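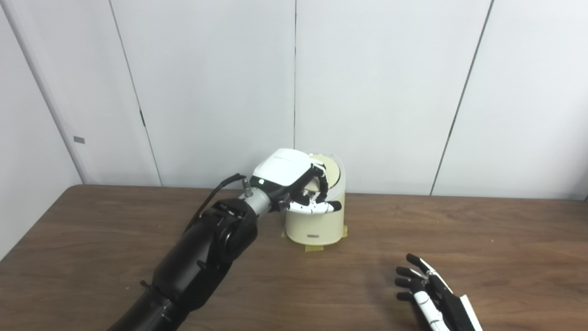
The tub stays put! (in praise of masking tape)

5/5/20

I have been meaning to write about the cream tub for ages and kept putting it off for more glamorous subjects, like the shed door. Well, its turn has come. It lives on the brown wooden table, up near the wall, and if you've ever come round for a cup of tea you have probably put your elbow next to it without giving it a second look.

It's a short, wide thing in off-white plastic that has gone a bit yellow, with a back that stands up higher than the front and a round beige lid that sits tilted in the top. I love that high back. I can find the tub with one hand while looking at something else, and the low front edge is just right for hooking your fingers over. There's a little grey label down near the base as well, and I have never peeled it off (I am a dedicated peeler of labels, so make of that what you will).

The trouble with light plastic tubs is that they travel. You go in for a thing with one hand, the tub comes with you, and by teatime it has worked its way across to the fruit bowl. I put up with that for a whole winter. I tried a folded tea towel underneath, which slid as well, only more slowly. Then I tried putting a heavy pebble in the bottom, and that was fine until I wanted anything from under the pebble.

So now it's taped down. Two strips of masking tape on the base, one at the front left and one on the right, and I can't tell you how pleased I am with it.

How I do it

Wipe the table first, then wipe the foot of the tub, and let both dry properly. Crumbs are the enemy – one good toast crumb under the tape and the whole strip lifts.

Put the tub where you want it and then leave it there for a day before you tape anything. I got this wrong the first time and had it far too close to the wall, so my knuckles knocked the wall every time I went in for a pencil. Moving it over by a hand's width made all the difference.

Tear the strips longer than you think. Half goes on the tub and half goes on the wood, and you want to press it right into the corner where the two meet with your thumbnail, going back and forth a few times. My tub has a rounded bottom edge, so the tape wants to bridge across the curve, and you have to coax it in. Take your time over that bit.

Then give it 10 minutes with a cup of tea and go and have a tug at it. A gentle one!

A word about the table

Someone is going to write in about the finish, so: I tried a scrap of the same tape on the underside for a week before I let it anywhere near the top. It came away clean. I wouldn't leave the same strips on for years, mind. Mine get changed when the edges start to look furry, and I peel them back slowly and low, nearly flat to the wood. If yours is waxed, or it belonged to your gran, please test it somewhere hidden first.

I bought my last few rolls at Tomić, the hardware place in Bredar, where they keep the masking tape in a wire basket by the till and you can rummage. It's a lovely shop. I went in for two rolls and came out with four, a paintbrush and a ball of green string, and I regret none of it.

What goes in it

Whatever the table needs that month, really. It has done elastic bands and pencil stubs. It did seed packets for a bit, and back in November it was all candle ends and matches. Clothes pegs were the best of the lot, because you can grab a fistful and be out of the door before the rain starts. Teabags were a mistake – they picked up a smell of pencil, and I drank pencil tea for a week out of stubbornness.

The lid is the other joy. I leave it tilted in the opening most of the time instead of pressing it down, so I can nudge it aside with the back of a finger. It keeps the dust off well enough for my purposes.

I'm now looking at everything else in the house and wondering what could be taped. The soap dish is next. I've also got my eye on the pen pot by the telephone, which has been over the side of the shelf twice this week, though I suspect the shelf slopes and I ought to get the spirit level out before I blame the pot.

If you have a tub of your own that wanders, do tell me what you did about it. I'd especially like to hear from anyone who has found a tape that copes with a damp windowsill, as mine gave up overnight.

Contact Lucian | © Lucian Onu | Back to top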